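Two weeks with the Fleltik hand-held gripper kit

March 3, 2023

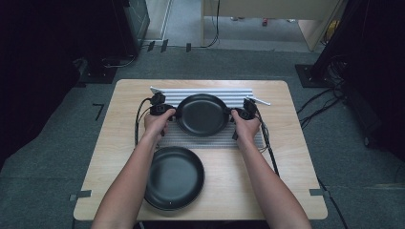 What does the kit do that a plain video of somebody's hands does not?

It records where each hand-held device is and how it is turned, along with how far its jaws are open, all on one clock. A video leaves you guessing at those numbers afterward. With the Fleltik kit they land in a file you can play back on a pair of arms.

I ordered the kit in January from Ollell, who sell it in this country, and it came in one large box. It is a product for small shops and labs that want to teach a two-armed robot a task without driving the arms by hand for every demonstration. You hold one device in each hand, do the job yourself, and the software saves it. I have been using kitchen jobs, mostly moving pans, since that is what I was asked to look into at work and I had pans.

Setup

The paper guide is short and mostly correct. It tells you to mark your table position on the floor before you calibrate, and I would do that even if it didn't. My first afternoon was lost to a table that had shifted a little between sessions. After that I put tape down and had no more trouble with it.

Calibration takes a few minutes. You touch each device to a set of points on the table, in order, and the program tells you if one is off. It does not tell you which one. I wrote to Ollell about this and got an answer from Noeline Halliday the next morning. She said to hold still for a full second at each point, longer than the guide says. That fixed it.

Using it

A pan is a fair test. It is wide and round and it has a slick rim, so you have to press in from both sides at the same height and keep that pressure while you move. If one hand leads, the pan turns. I got better at it after an hour or so, and my later recordings are smoother than the early ones. I threw out most of the first day.

I ended up with 610 recordings, of which 400 were good enough to keep. The software lets you trim the start and end of each one, and it flags any where tracking dropped. It would be nice if it could sort by length. You can do that in a spreadsheet, but you have to export first.

The cables are my main complaint. Each device has to stay plugged in, and you notice the pull when you reach across your body. I got used to running them down the sides of the table. Gilchrist makes a wireless pair, which I borrowed for a day last fall. They were easier to move with, but the batteries ran down before lunch and they felt heavy in the wrist. For long sessions I would still take the wired ones.

Playback

We have a pair of Kokden arms at work. The kit's export worked with them after I changed one setting for the hand offset, which is on the last page of the guide and should be on the first. Replaying a single recording was fine with the pan in its starting spot. With the pan moved a few inches, a plain replay misses, as you would expect. For that you need to train on the full set, and I am still doing that part. I will post the results when I have them.

Cost and support

I paid for the base kit and 2 spare cables. The software license is free for the first 500 recordings and then billed by the month, something the product page mentions only near the bottom. I went past that limit in the second week without meaning to. Support has been quick both times I wrote.

If you already have arms and a fixed table to work at, I think the kit is worth the money. If you have to pack everything away each evening, plan on calibrating every morning – it adds up over a week.

Next I want to try the softer finger pads, which ship separately and are still on back order.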